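Let the Robotics Club Have the Boring Kitchen

October 9, 2018

Every spring somebody on a school board asks why the robotics club needs money for a robot that never leaves a computer. I've coached ours for 4 years and I still love getting that question, because it gives me an excuse to talk about kitchens.

A simulated kitchen, to be exact. Our project is named Rekum, and the kids in it spend two afternoons a week trying to get a virtual robot to do the chores their parents want them to do. Find the tomato. Go over to the counter. Put the bottle back where it was. It sounds dull, and the first week it usually is (a robot facing a wall, a robot facing a different wall). Then somebody's code gets it across the floor to the table, and the yelling starts, and I have to go shut the door so the choir can rehearse.

I grew up on the other kind of club, the kind with a big arena, loud music and machines that shoved each other around. I'm glad those exist! We still send a team to the Flarnberg meet in May and they come home hoarse and happy. But a shoving match rewards whoever has the best motors, and the best motors cost money. When we priced a drive base for Flarnberg the quote came to $3000, which is more than our club sees in a year. A simulator runs on the old machines in the back of the library. A kid who breaks something in it presses reset and has lost nothing but a minute.

And kids who aren't afraid of breaking things try wonderful stuff. One group decided their robot should look at everything from high up, like a cat on top of a cabinet. Another wanted it to learn what a frying pan is from the handle alone, and argued about it through an entire lunch. Was that a good idea? I doubt it. They learned more about how a computer sees from that argument than from my slides, and my slides are pretty good.

The complaint I take seriously is that simulation is too clean. The folks who run the Sterkex league say a student who has never stripped a screw isn't doing robotics, and I see their point, so our kids solder too. But have a look at the rooms before you call them clean. They're cluttered, the glare on the table is terrible, the leaves of a plant get in front of the pan, and half the small things on the counter are a blur. A robot has to make sense of all that before it can be any help, and so does the ninth grader writing its code. I've watched students squint at a lump of orange pixels for ten minutes, debating what it is. That's real engineering, and it's a blast.

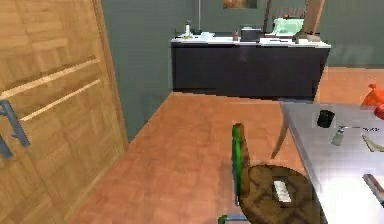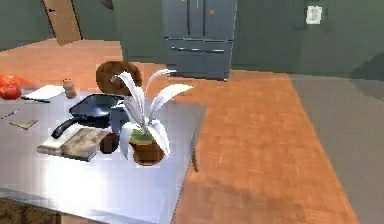
The kitchen our Rekum students work in, two views. Both were rendered in the simulator.

So if you sit on the Boutros school board, or any other, come by the library some afternoon when the club is in. Bring your doubts and a snack. Somebody will hand you a keyboard and ask you to find the tomato, and I'd bet you stay until we have to turn off the lights.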